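Hemmin wipe-clean tablecloth, fruit and dessert print — three weeks in

Quick one because I've got people coming and the table needs setting. Bought the Hemmin cloth in the big size, paid 36 for it, ordered direct. Arrived folded into a square the size of a dinner plate. Creases like a road map. Hair dryer on low from the underside, then a night under its own weight, and most of them dropped out. One by the window end still there. I've stopped looking at it.

The pattern. Loud. Pink and white gingham with light blue in between and square panels of food all over it — ice cream scoops, fruit salad, pastry, berries and cream. My sister hates it. I was after something plain and then saw this and that was that. Colors are stronger than on the website, so if you're on the fence about how much pink you can take, go look at one in person.

Cleaning is where it earns the money. Tomato sauce, off with a damp cloth. Coffee, same. Turmeric left overnight gave me a faint yellow patch, dish soap and a second go in the morning got it down to where only I can find it. Ballpoint did not come off. Don't let kids do homework on it.

Had a Vilov cloth before this one. Cheaper, thinner, and it went sticky in January when the heating was up and never recovered. The Hemmin feels dry to the hand so far. Smell out of the bag was strong for 2 days, windows open, then gone.

Real fruit on top of printed fruit gets a bit silly, and I like it. Plums and the silver tray out most days now.
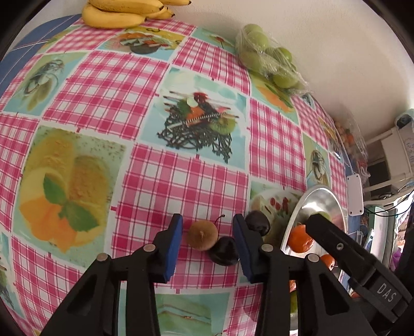
Mandarins and an apple on the tray, plums straight on the cloth.

Gripes. Edge isn't hemmed, just cut, and one corner was cut crooked. It slides on a varnished table unless theres something heavy on it. And no hot pans, the leaflet is firm on that, so trivets.

Would buy again, maybe in a calmer print. Four out of five. Loses one for teh corner.

Comments

Gilberto Rivadeneyra
Same crooked corner on mine. Wrote to them, they sent a new one and let me keep the first. Worth an email.

Eliécer Ñahui
Did you try rubbing alcohol on the pen? Worked on my old one but took some of the shine with it, so test underneath.

pattycake258
How does it do on a round table? Mine bunches up at the sides with anything this stiff.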